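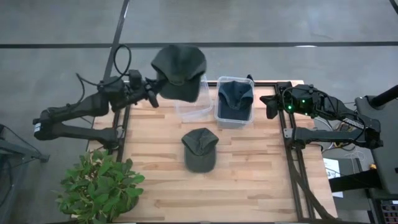
Frequently Asked Questions: Shared Baler and Seeder Rental, Urnthorpe Machinery Ring

Who can rent the machines?
Any farm that is a member of the ring. Membership costs $396 per year and you can join in any month, but the price stays the same.

How early must I book?
For the seeder, 2 weeks is enough. For the Braseo baler please write to us earlier, as the hay season is short and many members want it in the same days.

Do I need my own tractor?
Yes. The Rorus seeder needs a tractor with a rear hitch in good condition. If you are not sure that yours is suitable, call Shona Whitcombe before you book.

What deposit do you ask?
It is $2920 for the baler and is returned after we check the machine. For the seeder we do not take a deposit.

What happens if it rains during my booking?
You can move the booking one time without a fee. Tell us before 7 in the morning, please.

Who pays when something breaks?
Normal wear is paid by the ring. Damage from stones, wire or wrong use is paid by the member. Twine is not included.

Can I leave the machine in the field overnight?
Yes, but not beside a public road.

Where do I bring it back?
To the yard on the Grīnberga farm, gate 31. Clean it before you return it. The yard is closed for returns after October.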